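Sevbridge Oil Dealer Drops the Delivery Window, Keeps the Trucks

2023-06-14

SEVBRIDGE — Customers of Nukerell Fuel got a letter this week telling them that the company will no longer promise to deliver heating oil "between 8 and 5." Readers who have spent a day of their lives sitting beside a front window between 8 and 5 may want to save the envelope.

Starting in September, the dealer will give each household a two-hour slot, sent by text the night before, with a phone call for people who don't text. If the truck misses the slot, the customer gets $15 off the bill. If it misses by a full day, the figure goes to $40, and the owner has to make the call himself.

"I wrote that part in on a Friday afternoon and I've regretted it since," said Hauke Nolte, who bought the business from his uncle and still drives the north route when someone is out sick. "But it was printed by then."
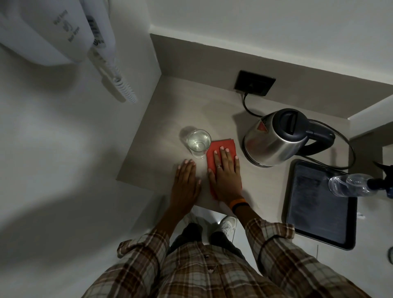
The change follows a winter that Nolte describes as educational. In March, during the last cold snap, the company fell three days behind after one of its trucks lost a transmission on the hill above Vimard Road. Calls to the office went to an answering machine whose greeting wished everyone a happy Thanksgiving. A number of customers switched dealers. One of them, according to Nolte, was his dentist, who brought it up during a cleaning.

Nukerell now has a new phone system, a used fourth truck, and a dispatcher. The dispatcher is Marwan Khalaf, who spent 11 years scheduling school buses and considers oil customers a step up in manners.

Khalaf's first act was to take down the wall map, which still showed the old bridge, and to ask the drivers how long a stop really takes. The drivers said 15 minutes. He rode along for a week and found that it takes 15 minutes at houses where the fill pipe is where the paperwork says it is. At the rest, a driver may spend a good while looking behind a hydrangea.

So the company is also asking every customer to fill out a card giving the location of the fill pipe, the size of the tank, and the name of the dog. The card has one line for the pipe and two for the dog. Cards are due back by the end of July and can be dropped through the slot at the Mill Street office, mailed, or handed to a driver, though Khalaf would prefer they not be handed to a driver.

Prices are a separate matter. The pre-buy program returns this year with a 47-cent discount per gallon off the posted winter price for customers who pay in full before Labor Day. What the posted winter price will be, the letter does not say, and neither would Nolte. Pressed on the point, he offered that it would be "a number." Customers who would rather spread things out can still use the ten-month budget plan, which begins in August and has not changed, apart from the color of the coupon book.

The automatic delivery program will go on as before, with trucks sent out when the office figures that a tank is near a quarter full. Will-call customers, who prefer to watch the gauge themselves and phone in when it frightens them, should note that the minimum drop is rising to 125 gallons. Smaller orders will be filled with a $60 short-load fee, a sum that drew the most comment at the counter on Monday. One man asked whether he could get his neighbor to order at the same time and split it. He was told that they would need to share a tank. 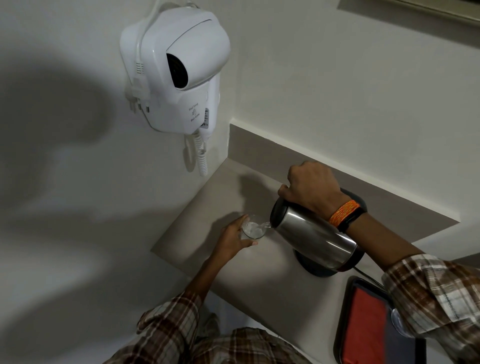
Pouring water from an electric kettle into a glass.

Kerosene and off-road diesel customers are not part of the two-hour plan for now. Khalaf said farms and job sites are harder to schedule, since the tank is often somewhere else by the time the truck arrives. He hopes to bring them in next year. Nolte, standing behind him, did not appear to have heard this before.

Furnace tune-ups can be booked now at the regular summer rate. The service department consists of two technicians and is full through the first week of July, with openings after that on most mornings. Customers who skipped last year's tune-up are asked to say so when they call. The technicians will know anyway, but it helps them to bring the right brushes.

The company's yellow pickup will make its usual trip in the Fourth of July parade. Last year it was followed by a 1971 Saab that was not entered in the parade and whose driver had been trying to get to the hardware store. Nolte said he would be glad to have it back.

The Mill Street office is open weekdays from 7:30 to 4 and on Saturdays until noon. The answering machine, as of Tuesday evening, had a new greeting. It wished callers a happy Easter.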